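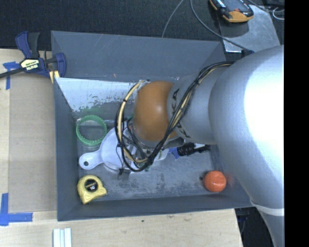 Review: The Fullance bin-picking demo at the Albers open day

Posted Jan 8, 2024

Albers sells and rents automation equipment to small shops, and twice a year it opens its workshop to anyone who signs up. I went to see one thing, the Fullance picking package, because we are looking for a way to sort mixed returns without putting a third person on the bench. What follows is a review of the package as it was shown to us. I have not used it in our own building.

What you get

Fullance is a software license, a wrist kit and two days of setup. You supply the arm, or Albers rents you one by the month. Bernd Böttcher ran the demo and did most of the talking. He quoted us up to 2000 dollars for the wrist kit depending on the arm, with the license billed separately. He would not give a license price in front of the group, but he sent it to me the same evening when I asked.

The bin

I liked that they used a plain gray bin with real wear on it. The floor is scuffed and blotchy, and the back wall is scratched. We have seen other sellers demonstrate on a clean white tray, and our bins do not look like that. One corner was held by an IRWIN bar clamp over the wooden bench top. Bernd said any shop clamp will do as long as you check it at the start of a shift. If the bin shifts, you have to run the short calibration again.

The items in it were a fair mix for our purposes. There was a yellow tape measure, a bright orange ball, a green ring with a scalloped rim and a white round utensil with a hole in the handle for hanging. Other small things were in there too, mostly under the arm from where I stood. None of it was lined up or spaced out.

How it did

Each group got a run of 20 picks. In ours the arm finished 17 on the first try, two on the second, and gave up on one. The one it gave up on was the green ring, which had ended up against a wall. It tried, backed off, flagged the item on the screen and went on to the next thing. I count that in its favor. A machine that keeps trying the same bad pick is worse than one that leaves it for a person.

The tape measure was no trouble at all. The ball rolled once when the arm touched it, and the software took a fresh look before going back in. That cost a few seconds. Flat items took the longest.

Speed is where I would be careful. Hildegard Hollmann, who was in my group and runs returns for a garden supplier, timed a long run after lunch and got 291 picks in an hour. Our people beat that easily in the morning and fall below it by late afternoon. Whether that works for you depends on your hours.

The cables

My main complaint is the cable routing at the wrist. The bundle comes down across the arm, makes a big loop next to the joint and is held with ties. It hangs over the bin, right where the work is. When I asked about it, Bernd said the slack is needed for the full range of the wrist and that a sleeve is planned for June. I would wait for the sleeve, or budget for making your own. Our bins are deeper than this one and I can see that loop rubbing on a wall.

Setup and teaching

We were each allowed to teach it one new item. You place the item in the bin, press a button, turn the item, and press again – five views in total. Mine was a paint scraper from my jacket. It took less than three minutes and the arm picked it up on the second attempt. The screens are plain and the text is large. The only thing I had to ask about was how to delete an item, and that option sits two menus down under Service.

The manual is thin. Dörte Stöcker from the support desk handed out a printed copy, and the section on error codes is a table with no advice beside it. She said support answers by phone on workdays until five. I called the week after with a question about bin depth and was through right away.

The open day itself

Sign-up was simple and parking was free. The groups were a little too large for the space, and from the back row you could hear but not see much. Get there early and stand on the left side of the bench, away from the arm. There was also an Oso palletizer running in the next bay, and it was loud enough that Bernd had to stop twice.

Verdict

Good on mixed items, honest about its failures, slow on flat ones, and the wrist cabling needs work. I have asked Albers for a one-month rental with our own bins and 100 of our own returned items, and I will add the results to this page when we have them.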